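Throwing away the boring frames
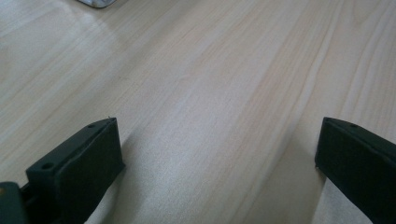

Fingers open over the table, one of the frames the filter wanted to drop.

Quick one before the 4 pm meeting. Results from the trimming test are in and they're weird.

Background: Mehwish had the idea that our hand-held gripper demos are padded with dead time. Fingers open, nothing held, lots of wood grain. So why train on it. She wrote a filter that cuts any stretch where the gripper width doesn't change for 8 frames. I trained one policy on the full 2000 demos and one on the trimmed set. Same seed, same everything.

Trimmed one trains faster. Loss looks lovely. Then on the real arm it rushes in and closes early — over and over, on bare table sometimes. 200 trials each and full data wins easily, numbers in a table once I've cleaned up the spreadsheet.

My guess is the open-and-waiting frames are where it learns to aim. Width is flat but the wrist is still moving, and the filter never looks at the wrist. Kind of obvious now. Haris did say so in March, I wasnt listening.

Next: filter on pose AND width, keep every frame before first contact. Jade thinks glare on the tabletop matters too, I dont see it yet but will try some brightness augmentation.

Rerun starts tonight if Brevon (the big machine) is free. Will post teh curves when I have them.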